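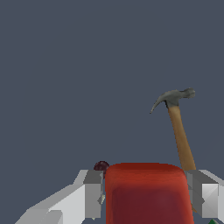 Who Gets to Play Poker in a Church Basement?

By Nabil Abu Hammour

January 1, 2019

I lost 31 dollars at a charity poker night in September, and I'd like the right to lose it again. As of this morning, I may not have it. The new county ordinance kicks in today, and it treats a fundraiser for the Beseck food pantry pretty much the same way it treats a card room with a neon sign and a cash cage.
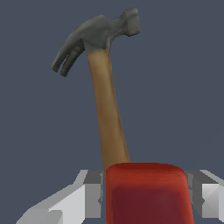 2 min read

I've read the thing (all 20 pages, with coffee). Any group running a card game with a buy-in now needs a permit, a background check on the person dealing, and a fee of $179 per event. Per event! The Merik Street parish runs one every month in the basement, and on a slow night that fee eats most of what they raise.

Look, I get why people wanted rules. There was that mess over in Grellach, where the "charity" seemed to be one guy and his boat payment, and I was as mad about it as anybody. But we already had a law against stealing from a charity. What the county needed was someone to check the books once in a while, and the old ordinance allowed that too.

Meanwhile the Görtz card room pays its yearly license and carries on as before. Good for them, I like their nachos. I just don't see why the small games should carry the heavier load.

My fix is pretty simple: one cheap annual permit for nonprofits, a cap on the buy-in, and a one-page report afterward showing where the money went. The county board takes comments by mail or at the front desk, and I've already sent mine.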